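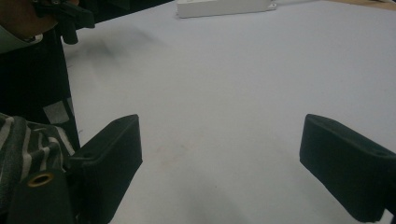
By Rizwan Pirzada

December 17, 2020

Why Is Snow White?

Quick question. What color is water? Go look in a glass if you need to. Clear, right? You can see your fingers on the other side.

Now, ice cube. Also clear, or mostly. Maybe cloudy in the middle.

Snow is made of ice. Tiny bits of clear ice. So how come a whole yard full of it is bright white? Good question. Scientists had to think about it too.

First, what is white anyway?

Sunlight looks like it has no color. It does have color, lots of it. Red, orange, yellow, green, blue, violet, all mixed up together. When they hit your eye all at once, your brain says "white." When they get pulled apart you get a rainbow.

Things have color depending on which light they send back to you. A red apple soaks up most of the other colors and bounces the red. Grass does the same trick with green. A black shirt soaks up nearly everything (that's why it gets so hot in the summer). And a white thing bounces nearly all of it, every color, all mixed still. Paper, milk, chalk, your bathtub.

Back to snow

One snowflake, up close, is like a little piece of glass with arms. Light mostly goes thru it. But every time light goes from air into ice, or out of ice into air, a little bit bounces off. Like when you look at a window at night and see your own face in it. Most of the light goes out the window, some comes back.

One snowflake, a few bounces. No big deal.

A snowbank has more snowflakes than anybody could ever count, all piled up every which way with air in between. Light goes in. Bounce. Bounce. Bend. Bounce. It gets knocked around like a pinball and after a while a lot of it comes right back out the top. And ice doesn't soak up much of any one color on that short trip, so what comes out is what went in. All the colors, mixed. White!

The word for this is SCATTERING. Light going in one direction and getting sent off in lots of directions.

Other stuff that does this

Once you know about it you see it all over the kitchen.

Sugar. One big crystal of rock candy is see-through. Crush it up — white.

Salt. Same thing. Look at one grain with a magnifying glass. Clear little box.

Soap bubbles. One bubble is clear with some swirly colors. A whole sink of foam is white.

Egg whites. Before you beat them, clear and kind of gross. After, fluffy white. All you added was air.

Clouds. Tiny drops of clear water.

Waterfalls too, and the tops of waves when they crash.

Is white always white?

Nope. White things copy the light around them. Snow at sunset can look pink or orange. Snow in the shade looks blue, and that one isn't your imagination, it's getting its light from the blue sky instead of straight from the sun. Painters know this. If you want to paint a snowy hill you need blue and purple, and maybe not much white at all.

Works indoors as well. A plain white table can look a bit warm and grey in one part and almost lavender in another. Your brain usually fixes it for you and says "white table" and moves on. Try this: hold a sheet of white paper under a lamp, then walk it over to the window. Did it change? Look fast, before your brain fixes it agian.

Blue ice

Some ice really is blue. Glaciers are made of snow that got squashed under more snow, year after year after year. The air gets squeezed out or squashed very small. Not many places left to bounce. So light goes a long, long way into the ice, and over a long trip ice does soak up some of the red. What's left over looks blue. Deep lakes and oceans do something similar.

So a snowball is white and a glacier can be blue, and they're the same stuff. Cool. (Sorry.)

Try it: make your own white

You need:
a few ice cubes
a zip bag, a thick one
a dish towel
a rolling pin
a grown-up

Put the ice in the bag, zip it, wrap it in the towel. Let the grown-up go first with the rolling pin. Whack it. Then open it up and look.

The chunks will still be kind of clear. Keep going till it's tiny crumbs. See how it goes whiter and whiter? You didn't add anything white. Just more edges for light to bounce off.

Now pour a little cold water on the crumbs. What happened to the white? The water fills up the gaps where the air was. Light doesn't bounce as much going from ice to water, so it goes a lot dimmer and greyer. That's why slush looks the way it does, well, that and the dirt.

Words to know

Scatter: to send light off in many directions
Reflect: to bounce light back
Absorb: to soak light up
Crystal: a solid where the tiny parts line up in a pattern
Transparent: clear, you can see through it

One more thing. Bright snow bounces so much sunlight that it can hurt your eyes, and you can get a sunburn in January. Under your chin, even! Wear sunglasses for sledding. Sunscreen too.

Recent explainers

Why Do Onions Make You Cry?
How Do Bridges Stay Up?
What Is a Shadow Made Of?
Why Do Leaves Change Color?
Where Does the Moon Go in the Daytime?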